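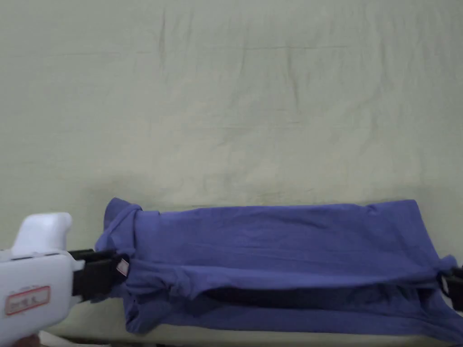 Ülle Raudsepp wrote in, after the calibration page went up, that her stretch segments all looked fine on replay and still trained a policy that pulled one side of the shirt out of the other gripper. She asked whether the fault was in the trajectories or in the width signal. In her case it was the width signal. The rest of this page covers how to record and clean two-handed stretch segments so that the signal is usable.

What you need

Two hand-held grippers with wrist cameras, already calibrated
One head camera, clock shared with both grippers
A plain cloth over the table, in a color that contrasts with the garments
T-shirts in at least 4 sizes
The Rasach recorder, or anything that writes pose and jaw width per frame

The steps assume the folder layout from the Trerotby garment set. If yours differs, change the paths in the config and nothing else.

Step 1. Set the rates

Record gripper pose and jaw width at 30 Hz, matched to the camera. Higher pose rates are possible, but we resample to the camera rate before training and the extra samples are thrown away. Check that both grippers report the same frame count on a short test take. A mismatch of one frame is acceptable. More than that means the clocks have drifted, and the recorder has to be restarted.

Step 2. Record the closed position per garment

Jaw width at full close depends on what is between the pads. A single layer of jersey and a doubled seam give different readings, and a sleeve bunched at the shoulder gives a third. Before the first take with a garment, grip a single layer, hold for a second, then grip a seam and hold again. Save both as reference widths. The policy is later trained on width relative to these references. Ülle's set had absolute widths only, so a firm hold on a seam and a loose hold on one layer came out as the same number.

Step 3. Record the stretch

Start with both jaws open and clear of the shirt. Close the left, pause, close the right, pause, then pull apart until the top edge is straight. Stop there. Pulling further adds no information about the fold and moves the fabric inside the pads, and the pose data cannot show that it moved. Hold the stretched state for 16 frames before lowering.

Keep the operator's hands out of the wrist views where possible. The head view is less strict.
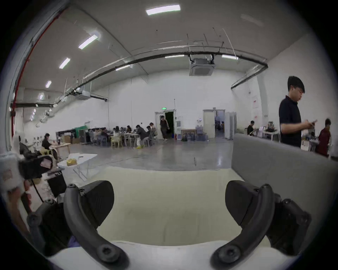

Return both grippers to the open position between takes and leave them still until the recorder has closed the file. Segment boundaries are found from jaw width and speed together, and a gripper that is carried around while the file is open will produce a false start. Takes where this happened can be trimmed by hand in the Manninen viewer, at the cost of a few minutes each.

Step 4. Filter

Run the slip check on every take. It compares the distance between the two grippers with the distance between the two gripped points, tracked in the head view. During a good stretch the two rise together and level off together. If the gripper distance keeps rising after the fabric distance has leveled off, mark the take as slip and move it out of the training folder. Do not delete it. Slip takes are useful as negatives if you later train a grasp-quality head.

The tracker loses the gripped point when it sits inside a deep fold. Takes with more than 4 lost frames in the hold go to manual review.

Step 5. Train and compare

We trained on 1000 takes after filtering, with the same network and schedule as the single-arm baseline. Two changes mattered: relative jaw width in place of absolute, and slip takes removed. Of the two, relative width made the larger difference on seams. On single layers we could not separate the effects.

Known problems

Ribbed collars confuse the single-layer reference. Grip beside the rib. Dark garments need more light for the tracker than the wrist cameras need on their own. The config in the Drirnanville branch still writes absolute widths by default, so set relative_width to true before the first take.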